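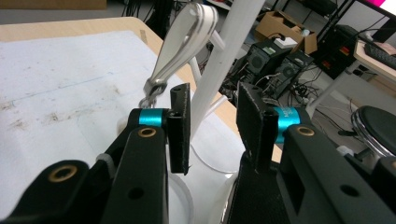 Löffel, Stielende oben. Lichtreflex längs über den Stiel.

Werkstattbuch, Besteck
Donnerstag, 22. September 2022

Stand Löffel, Serie Koech. Die Spülmaschine im Nebenraum steht laut Zähler bei 891 Durchläufen seit Beginn der Reihe. Zugesagt sind vom Lieferanten 1.000 Spülgänge "ohne sichtbare Veränderung der Oberfläche". Was sichtbar heißt, steht im Datenblatt nirgends. Bei welchem Licht, aus welchem Abstand, mit wessen Augen? Habe im März danach gefragt und als Antwort das Datenblatt noch einmal bekommen.

Heute nur Sichtkontrolle und Wischprobe, kein Wiegen. Die Waage driftet wieder, und bei Besteck bringt die Masse ohnehin wenig. Wer den Abtrag nach dem Spülen in Milligramm haben will, misst bei uns vor allem Kalk.

Zum Glanz. Ich traue ihm nicht. Ein Stiel, der einen sauberen hellen Streifen über die ganze Länge wirft, sieht aus wie neu, und dreht man ihn um eine Vierteldrehung, kommen die Kratzer. Das Produktfoto im Koech-Katalog ist natürlich genau im Streifen aufgenommen. Ich schlage vor, dass wir ab sofort jeden Löffel in zwei Lagen ansehen, einmal voll in der Lampe und einmal flach dagegen, und dass nur die schlechtere Lage ins Protokoll kommt. Die bisherigen Einträge mit "Glanz gut" sind damit nicht falsch, aber wenig wert. Habe sie stehen lassen und am Rand mit Bleistift markiert.

Stielende: die verbreiterte, erhabene Partie ist nach wie vor die Stelle, an der man zuerst nachsehen muss. Am Übergang hält sich Wasser, und im Besteckkorb reiben die Enden aneinander, wenn die Laffen unten stecken. Die Empfehlung von Flarkedcombe lautet, Löffel grundsätzlich mit dem Stiel nach oben einzustellen. Begründet wird sie mit der Hygiene beim Entnehmen, und das leuchtet mir ein. Dass dadurch auch die Politur länger hält, steht im selben Absatz, und dafür habe ich noch keinen einzigen Beleg gesehen. Unsere beiden Körbe (einer Stiel oben, einer Stiel unten) laufen seit dem Frühjahr parallel. Ich sehe keinen Unterschied, den ich blind wiederfinden würde. Vorige Woche habe ich es probiert: 15 Löffel aus beiden Körben gemischt, die Unterseiten mit Filzstift nummeriert, Zettel weggelegt, sortiert. Ergebnis nicht besser als geraten.

Filzstift geht übrigens mit Spiritus schlecht ab, mit Isopropanol gut. Bitte nicht mit Scheuermilch nachhelfen. Einer von den 15 ist dadurch für die Reihe verloren, er liegt jetzt bei den Kaffeelöffeln und soll dort auch bleiben.

Poliermittel Forninex. Die Dose ist halb leer und ich verstehe nicht, warum. Laut Plan wird nur der Vergleichssatz poliert, und zwar alle vier Wochen. Entweder poliert jemand zwischendurch oder die Paste trocknet ein. Der Rand der Dose spricht für das Eintrocknen, der Zustand der Tücher für das andere. Ab heute Strich auf der Dose mit Füllstand.

Zur Wirkung: nach dem Auftragen glänzt alles, klar. Dann mit warmem Wasser und etwas Spülmittel abgewaschen, und ein guter Teil vom Glanz ist fort. Mein Verdacht bleibt, dass die Paste einen Film hinterlässt, der Kratzer auffüllt und im Licht schön aussieht. Gegenprobe wäre Aceton auf einer Hälfte des Stiels, die andere unbehandelt lassen, Klebeband dazwischen. Klebeband hinterlässt selbst Rückstände, also erst ausprobieren, ob das mit dem blauen oder dem weißen Band weniger schlimm ist. Noch nicht gemacht.

Flugrost. Der erste Punkt in der Reihe wurde bei Durchlauf 261 notiert, damals mit Ausrufezeichen und dem Vermerk "Materialfehler". Ich halte das für voreilig. In derselben Woche lag ein altes Schälmesser mit im Korb, und dessen Klinge hatte mehr Rost als alle Löffel zusammen. Der Punkt ließ sich mit dem Daumen wegreiben und kam an dieser Stelle nicht wieder. Ein Materialfehler tut das selten. Den Vermerk habe ich nicht gestrichen, aber ein Fragezeichen dahintergesetzt. Wer den Eintrag geschrieben hat, möge es bitte wieder wegmachen, falls es doch Gründe gab.

Wasserflecken zählen wir weiterhin nicht mit. Es gab den Wunsch, das zu ändern, weil sie im Gebrauch am meisten stören. Verstehe ich. Flecken sagen etwas über Klarspüler und Wasserhärte und über den Löffel fast nichts, und wenn wir sie in dieselbe Spalte schreiben, können wir die Spalte nachher wegwerfen. Wer will, führt eine eigene Liste.

Biegeprobe am Hals: ausgesetzt. Die Vorrichtung nach der Anleitung von Brerumance klemmt den Stiel an einer Stelle, an der im Alltag niemand zufasst, und drückt dann dort, wo auch gefrorenes Eis nicht drückt. Man bekommt eine hübsche Kurve heraus. Ob sie etwas mit einem verbogenen Eislöffel zu tun hat, weiß ich nicht, und die Anleitung sagt es auch nicht. Vorschlag: ein Block Vanilleeis direkt aus der Truhe, immer dieselbe Sorte, immer dieselbe Liegezeit. Primitiv, aber dann weiß man, was man geprüft hat.

Offen:
Lampe über dem Tisch tauschen oder wenigstens abwischen, vorher hat die Zwei-Lagen-Kontrolle keinen Sinn
Klebebandprobe, danach Aceton
Koech noch einmal wegen "sichtbar" anschreiben, diesmal mit konkreter Frage nach Leuchte und Abstand
Fremde Messer aus dem Prüfkorb heraushalten, Schild ist bestellt
Spalte "Glanz" im Formular in zwei Spalten teilen
Eis kaufen

Nachtrag, später am Tag: Korb Stiel unten noch einmal ausgeräumt. Zwei Löffel steckten ineinander, Laffe in Laffe, dazwischen ein grauer Schleier, der sich abwischen ließ. Solche Paare sind bestimmt schon öfter vorgekommen und wurden als "Belag" eingetragen. Beim Einräumen also auf Abstand achten, sonst prüfen wir das Einräumen. Nächste Kontrolle, wenn die 1.000 voll sind, vorher sehe ich mir die Stücke nicht mehr an. Wer sie zwischendurch benutzt, bitte eintragen, auch wenn es nur Joghurt war.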